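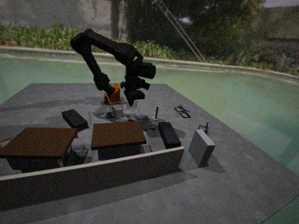

Braço robótico na mesa cinzenta, com a piscina atrás. Simulação.

1/ Perguntam-me muito se um robô já consegue arrumar uma mesa em casa. A minha resposta de hoje: um pouco, e devagar.

2/ O cenário é feito por computador. Pus de propósito coisas difíceis: uns óculos de armação preta, um cesto escuro de arame, peças quase transparentes.

3/ Os óculos são o meu teste preferido. Uma pessoa pega neles sem pensar. A garra tem de escolher entre a haste e o aro, e muitas vezes escolhe mal.

4/ Fiz 112 tentativas com os óculos e 21 acabaram bem. O Pentti Seppälä acha que é um bom resultado. Eu acho que ainda é pouco para deixar a máquina sozinha na cozinha.

5/ Com objetos transparentes é pior. O programa confunde a borda da peça com a sombra. Quem souber de um método bom para isto, por favor escreva-me.

6/ A Nour Aoun perguntou se na loja seria mais fácil. Penso que sim, para caixas todas iguais na prateleira. Para o balcão no fim do dia, ainda não.

7/ Em setembro repito tudo com a garra nova da Andden. Desculpem os erros de português, continuo a aprender.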